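25/04/2024
Suture bench, glue and thread notes

Finally got the whole morning on the waxed thread question, and what a good morning it was! I have been putting this off since October, when the first batch from Sorrentino arrived and went straight in the cupboard behind the saline. It should never have stayed there. This stuff is lovely.

Setup first, so I can find it again. Two threads: the old Groltard braid we have used for years, and the Sorrentino waxed one. Same needle for both, same knot (surgeon's throw, then two plain ones on top, pulled flat). Samples cut from the same sheet of practice skin, the thick sort, kept in the fridge overnight and left out on the bench until it stopped feeling cold. I did start with the thin sheet and gave up, it tears at the needle hole before the knot has a chance to do anything, so you end up testing the sheet.

Pull test on the Clindbridge rig with the small jaws. Reminder to self, the jaws need the rubber pads in, and the pads live in the drawer with the spare fuses for some reason. Ran the Groltard first. Knots slipped a little, caught, then held, which is how they have always behaved. Then the waxed thread, and I honestly thought the wax would make it worse. It doesn't! The first throw slides down sweetly and stays where you put it while you make the next one. No creeping open. With the braid I am always pinching the first throw with a spare fingertip, and today I just stopped needing to.

Load at slip, best run on each: both over the mark we set, the waxed one by more. Full numbers are in the sheet, tab 5. I want the humid box runs before I say anything grander than that.

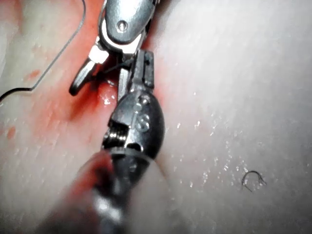

Read the knot part out over tea and got an argument straight away, which I enjoyed. Breremeck wrote back on the shared page that the wax is bound to come off on the needle holder after a few dozen knots, and that the braid only looks bad because our reel is old and has been sitting in the light by the window. Fair on both counts. The reel says batch 109 and I can't find when we opened it, so a fresh one goes on the order today.

The wax point I could check on the spot. Tied a long run of knots on the foam block without wiping anything down, and yes, there is a faint film on the holder by the end. It wipes off with a dry cloth. Grip felt the same to me all the way through, but I was having fun and am not a fair judge, so somebody else should do the next run without knowing which thread they have.

Cutting: the waxed thread cuts cleaner and doesn't fluff. Tails can go shorter. I left mine a touch long out of habit and then trimmed a few right back, and the knots sat there perfectly happily.

Still to do
Humid box, both threads, overnight and again after a week.
New Groltard reel, then repeat the whole pull test.
Ask Sorrentino if they do it in a darker colour, the pale one is a pain to see on pale sheet.
The cycling test, 2000 pulls at low load. Book the rig for it, it hogs the thing all day.
Put the pads back in a sensible drawer.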